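**Draft code of practice for hand-held gripper recording – comments on clause 16**

**wsalazar**
Members are invited to comment on clause 16 of the Codar draft before it goes to the working group in December. The text at present reads:

> 16. Objects not required by the task shall be removed from the work surface before recording begins. The operator shall keep both grippers within view of the head camera. Markers shall be checked for damage every 500 recordings.

Please restrict replies to the wording.

**Ruth Bermúdez**
I support the second sentence. I cannot support the first as drafted. At Rivadeneyra we recorded 320 episodes on a cleared table, and the resulting policy performed poorly as soon as a cup was left out. A robot in a home will meet bottles, jars and other people's belongings. The clause should permit them, provided that they are not in the operator's path.

**percy_e**
With respect to Ruth, the clause exists for safety as much as for data quality. An operator whose attention is on the fingers can knock over a glass with the other hand. I would keep "shall" and allow a written exception for each site.

**Ruth Bermúdez**
A written exception for each site would, in practice, be signed once and forgotten. I would prefer the following:

> Objects not required by the task may remain on the work surface if they stand clear of both hands throughout.

**wsalazar**
Noted. The two positions will be put to the group as options A and B. Are there views on the idle gripper? The draft is silent on one-handed tasks.

**Ibrahim Sani**
Our practice at Mera is that the idle gripper stays open and raised at the operator's side of the table. It should not be put down between attempts. For the apple-and-plate task the fingers approach from low on the fruit, and the other hand remains where the camera can find its marker. I would ask for a sentence to that effect, and I am in favour of option B.
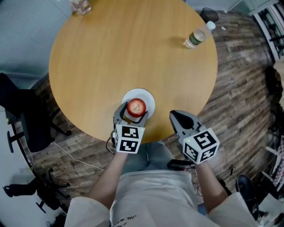 **Cornel Pană**
Option B leaves "clear of both hands" undefined, and two inspectors will read it differently. I ask that a minimum distance be stated before the matter is put to a vote.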